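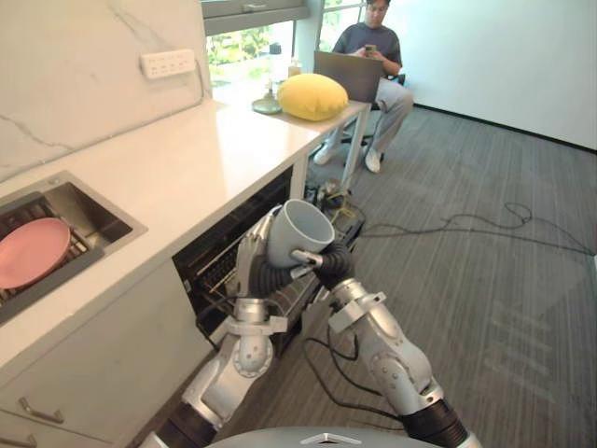
Kitchen and shared areas FAQ
Grodell House, all floors

Updated August. Same questions keep coming in so please read first, then email.

Who can use the kitchens?
Anyone with a desk in the building. Guests too, if you're with them. The ground floor one is shared with the Notico people, be nice.

What are the hours?
Open whenever the building is. Coffee machine on 2 switches itself off at 7 pm, timer is locked, can't change it for one late meeting. There's a kettle.

Do I need to book?
Not for lunch. For anything over 12 people, yes, use the Urno calendar and pick "Kitchen 1" or "Kitchen 2". Don't pick "Kitchen old", that room is a print store now and it still shows up in the list. We've asked them to remove it.

I booked and someone was in there. What do I do?
Show them the booking. If that goes nowhere call the desk, extension 512.

How does the dishwasher work?
Scrape plates, load, tablet in the door, Program 3, close, press start. Press it once. Twice cancels. Program 3 is the short one. Program 1 takes forever and is only for pans.

Where are the tablets?
Under the sink, left side. One per load. If the box is down to the last few tell the desk, don't wait till it's empty.

It says E13 / it won't start
Filter, nearly always. Pull out the bottom rack, twist the filter, rinse, put back until it clicks. Still E13? Put the sign on the door (sign is in the drawer with the tea towels) and email us. Don't call Buschmann direct, they bill us per call and we get two bills when two people ring.

Who empties it?
Whoever finds it clean. There's no rota. We tried one in spring and it made people grumpy.

Can I put my own mug in?
Sure, but we can't be responsible for chips or hand-painted stuff. Travel mugs with a rubber seal, wash by hand please, the seals come off and end up in the filter. See E13.

My mug is missing
Check the other floors first. Then the shelf by the back stairs, anything left over goes there at the end of the month. After another month it goes to charity.

Is the fridge cleaned?
Last working day of the month, 4 pm. Anything with no name and date ges in the trash. Container too. Yes, the nice glass ones as well. Names on masking tape, tape is on top of the fridge.

Can I keep medicine in there?
Use the small fridge at reception, it locks. Ask at the desk.

Whose milk is it?
House milk has a green sticker. No sticker = somebody's. Oat is ordered too now, same sticker. If there's none left of either, next delivery is before 9 am.

Microwave?
Cover your food. Fish, up to you, but open the window. The one on 3 is weaker, add a minute.

Can we cook properly?
Hob on the ground floor only. Extractor ON before you start, every time. The last false alarm emptied the whole building. No deep frying, no candles, no camping stoves (someone asked).

What about catering?
Fine. Tell us the caterer's name and when they arrive, they need the side door. Trays have to be gone the same evening. If we have to clear up it's a $100 charge to your company, goes on the next invoice.

Where does the trash go?
Blue is paper and card. Yellow is cans, bottles, plastic. Gray is everything else. Coffee grounds in the lidded bucket, a gardener picks it up. Pizza boxes are gray if greasy, blue if not.

Broken glass?
Wrap it in newspaper, gray bin, and tell the desk so the cleaners know. Not in the bag loose please.

Allergies?
Nothing in the building is nut free, we can't promise that. There's a red cutting board and knife on each floor for people who need their own set. Please leave them alone if that isn't you.

Sink is blocked
Don't pour anything down it. Email, subject line "sink" plus the floor. Without the floor we have to walk round and look.

Will there be a kitchen on 4?
Asked the owners, waiting. Plumbing is the problem. Will update this page when theres an answer.

Who do I contact?
Benedikt Fuchs, building office, ground floor. Mornings are best. After hours call the desk, and only for leaks, alarms or being locked in.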